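Revstead Home Repair and Mending Project
Progress report to the Oddsson Fund
February 5, 2018
Prepared by Maxine Partington, project coordinator

Dear friends at the Fund,

I owe you this report and I am glad to be writing it, as the past six months have been busy and, for the most part, happy ones. I will try to keep to the headings you sent, although those of you who have read my earlier reports will know I tend to wander off them.

Where we are

When you agreed to support us we had one evening class in clothes mending, held in the front room of the Zisico building, and a waiting list that I kept in the back of my diary. We now run six classes. Three are in basic mending (hems, buttons, zippers, patches), two are in knitwear repair, and the newest is a quilting and household linens class that we started in January and that filled up before I had finished putting up the posters.

Since the start of the grant period 361 people have come to at least one session. A good many of them have come back, and 60 have finished the full course and gone home with the little sewing kit we promised in our application. The kits have gone down very well. We had first planned to buy them ready made, but the scissors in those were poor things that would hardly cut thread, so we put our own together at much the same cost.

The repair table

The drop-in repair table has grown faster than anything else we do. People bring in a coat or a pair of work pants and sit with a helper while it gets fixed, and they are expected to do at least part of the sewing themselves. The log book shows 1,298 items mended so far. Coats and children's school clothes make up the largest share, and then come curtains, which I had not expected at all. Curtains take up a great deal of room and we have had to ask people to call ahead with those.

I should be open about what has gone less well. The Saturday-style family session we described in our application was slow to catch on, and we stopped it after a handful of tries. Parents told us that they liked the idea but couldn't keep small children happy near irons and needles for two hours, and I can't say I blame them. We would like to try it again as a shorter session with hand sewing only, and have set aside a little of the materials budget for that if you are agreeable.

Machines and supplies

The sewing machines bought with your first payment are all in use. One needed a new tension spring in the fall and another was out for most of a month waiting on a bobbin case, so we have started keeping a few common parts in the cupboard. Uner, the fabric shop across the street, has been very good to us and sells us end-of-roll cotton at a price I am almost embarrassed to accept. Thread remains our biggest running cost. We get through black and navy at a rate I would never have guessed.
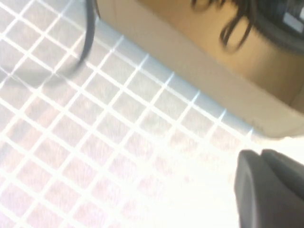

Will the classes stay free once the grant comes to an end?

We intend to keep the three basic mending classes free for everyone, and to ask for a small payment for knitwear and quilting from those who can manage it.

I know this was on your minds when we last spoke, and it has been on mine too. The rent is settled through next winter, and our teachers have agreed to the same hourly rate for another year, so the main gap to fill is supplies and a little for machine servicing. I have drafted a budget and will send it separately - it still needs a second pair of eyes on the heating figures.

Next steps

Over the coming months we plan to open a second repair table, train four of our course graduates as helpers, and write up our class notes into a plain booklet that people can take home. The booklet is half done. The darning chapter has been rewritten twice and I am still not fond of it.

Please do come and see us if you are nearby. Bring something with a hole in it.

With warm thanks,
Maxine Partington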